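What I saw at the Gasel open day

I'd been meaning to get over to the Gasel workshop in Brustham since April, and this month I finally made it. They threw the doors open at 2 in the afternoon, and by the time I'd parked (three streets away!) there was already a line for coffee and a crowd at the demo bench. I skipped the coffee.

The draw was a robot arm that handles everyday stuff, packaging mostly, with a small camera down at the gripper so you get its own view of the job up on a big screen. I stood and watched that screen far longer than I meant to. 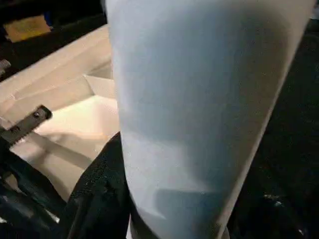
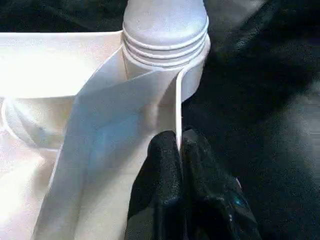

Up close with the gripper

The fingers are black and padded, and they're what got me. In the first picture one of them is right up against something big and pale blue-gray, next to an open cream-colored tray. In the second they've got a thin white plastic edge pinched between the two tips. I would have expected something more like a pair of pliers, but the tips are rounded and have a bit of texture to them – more like the end of a glove.

The crew told us thin edges are the hard part. Come in a hair too far to one side and you close on air, or you shove the whole thing across the cloth. A guy behind me asked how long it takes to get good at that, and the answer was 2000 practice grabs for the current set of objects, with another 125 planned for each new shape they add. I can barely get the lid off a yogurt without thinking about it, so I felt some sympathy.

The Plomton side of things

Plomton, the packing outfit across the parking lot, is hoping to put an arm like this on its returns desk. Their plan is a 30-day trial under the name Nouri. Somebody asked about jobs, which I was glad of, and the reply was that the desk is short-handed already and the boring sorting is what they'd hand over first. I'd like to go back after the trial and hear how the people on that desk feel about it.

Gasel had 88 visitors signed in when I left, and the kids were still lined up at the screen. The next open day will be in the fall – I'll put the time in this newsletter once I have it. Park on the river side if you go.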